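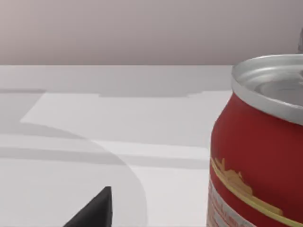
5. Wrist camera and simulated grasp check

5.1 Purpose

This section applies to the Clasine bench arm when it is built at home or in a shared workshop. The checks below are carried out in the Brondamitz simulator before power is supplied to the real arm. Builders who have fitted the Ortuño gripper in place of the standard one should read the note at 5.4 first.

5.2 Before you start

The arm file made in section 4 must be saved and closed. The computer should have at least 882 megabytes of free disk space. The motor supply must be switched off at the wall and must stay off until section 6.

CAUTION: The simulator and the real arm use the same control port. If the motor supply is on, a command meant for the simulator may move the real arm.

5.3 Procedure

1. Open Brondamitz and load the arm file. Wait until the status line reads READY.

2. From the Objects menu, place the drinks can on the table. The can must stand upright.

3. Select Wrist View. At close range the camera may show only part of the can and the tip of one gripper finger. This is acceptable for the approach check, provided that the finger tip and the near side of the can are both in view, with clear table between them.

4. Set the approach speed to 500 steps per second. Do not exceed 2,000 at any point in this section.

5. Move the gripper towards the can with the arrow keys, one press at a time. Stop while there is still a gap between the finger and the can.

6. Compare the direction of travel on the screen with the key pressed. If they differ, the camera has been entered the wrong way round. Return to 4.6 and correct the mounting angle.

7. Open the fingers fully, centre them on the can and close them. Note the closing value. A value of about 519 is normal for the standard gripper.

8. Raise the arm, hold for ten seconds and lower it again. The can should remain in the grip throughout.

9. Save the run under a new name. Do not overwrite the arm file.

NOTE: Shadows on the table can be mistaken for edges by the object finder. Where the outline on the screen follows a shadow, lower the Contrast setting by one step and repeat from step 3. Printed lettering on the can may look blurred at this distance and does not affect the result.

5.4 Ortuño gripper

The closing value for this gripper is set by the builder. Repeat step 7 three times and enter the lowest value in the arm file.

5.5 If the check fails

Can tips over on contact: the gripper is too high. Lower it and repeat from step 5.

Can slips when raised: check the finger friction setting against the table in Appendix B.

View freezes: close Wrist View and open it again. If the fault returns, reinstall the Delormont camera driver — the simulator relies on it even when no camera is plugged in.

Continue to section 6 only when step 8 has been completed without a fault.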